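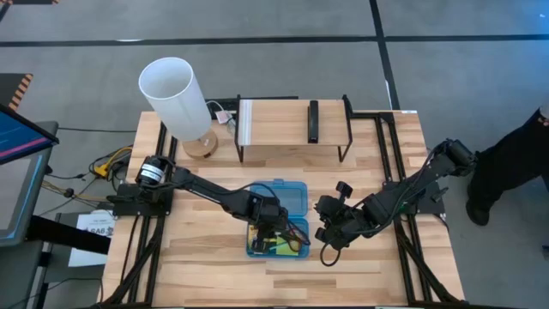

Slide 1. Two-arm table, left gripper in the blue container.

December 5, 2019
By Yufang Xue

Start with the setup. Two arms, one table, same bin task for both. Left side runs the Disero controller, right side runs Kotum. Say that the arms are the same model, so the controller is the main difference.

The job: reach into the container, close on an item, lift it clear. We ran 60 picks per side. Left finished 40. Don't give the right side's number yet, it comes on slide 4.

Point out the cable at the left wrist. It loops by the container's edge, and cable drag is the first thing people ask about. We logged it as its own kind of failure.

Pause for questions on grippers. The Pan fingers were tried in May and dropped for being too wide at the tip. If someone asks about price, send them to the Tender parts sheet.

Next slide: cycle times.

Contact: Yufang Xue | Copyright 2019 | Back to top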